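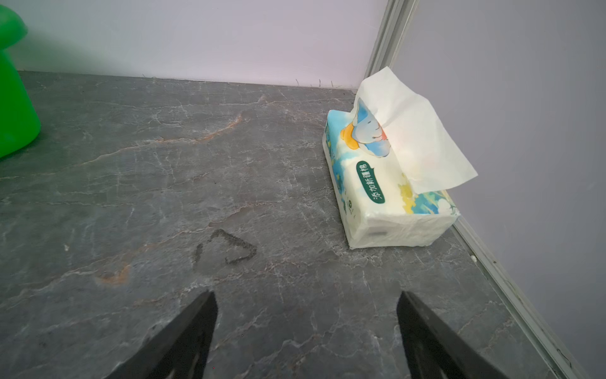

Kitchen Corners > Wiping and Drying

Home | Guides | Storage | Cleaning | Ask Us

Posted 4/3/26 by Qusai Jaber

I love a small counter. Everything is within reach, and a good wipe-down is done before the kettle boils! Mine is a dark stone pattern, great at hiding crumbs, so I clean it by feel as much as by eye.

Start by moving everything to one side. I park a soft pack of tissues in the back corner, slot facing up, so I can pull one with a single hand. Wipe from the back wall toward you in long strokes, then run a folded tissue along the metal edge trim. Grime loves that channel (an old toothbrush gets the stubborn bits).

Next, pick your cloth. For plain water, a tissue or paper towel folded over twice is plenty. For grease, put a drop of dish soap on a damp cloth and go over the spot again with clean water. 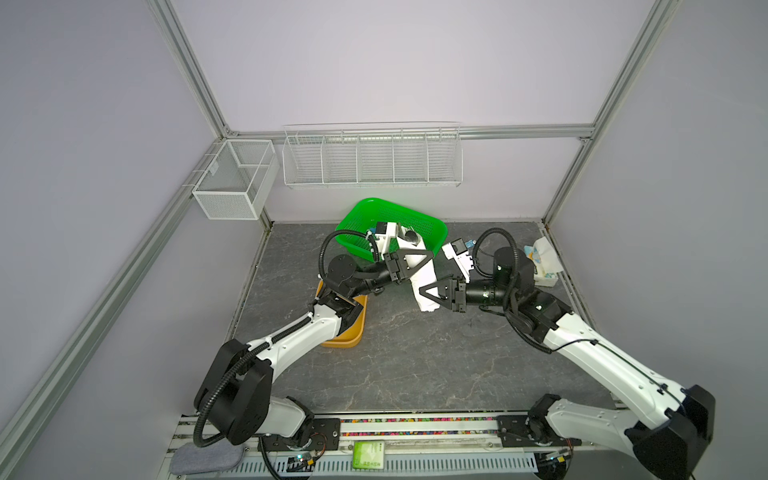 Can I use the same cloth for the counter and the forks?
Keep two. Use one for surfaces and a fresh one for anything that goes near your mouth, and wash both hot.

Now the fun part, putting things back! A plastic basket with holes is perfect for rinsed cups, and a shallow tray keeps the cutlery together. Dry each fork between the tines before it goes in. Wire racks on the wall are wonderful for lids and small plates, and they free up so much counter. Leave the rack empty while you wipe the wall behind it, then fill it from one end.
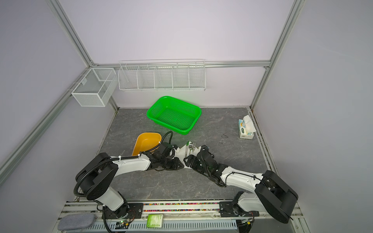
Ghasemi wrote in that drying the handles first works better, as your grip stays firm while you do the tines. I tried it all through March and I'm converted. Give the tray a quick wipe too before the forks go back in it.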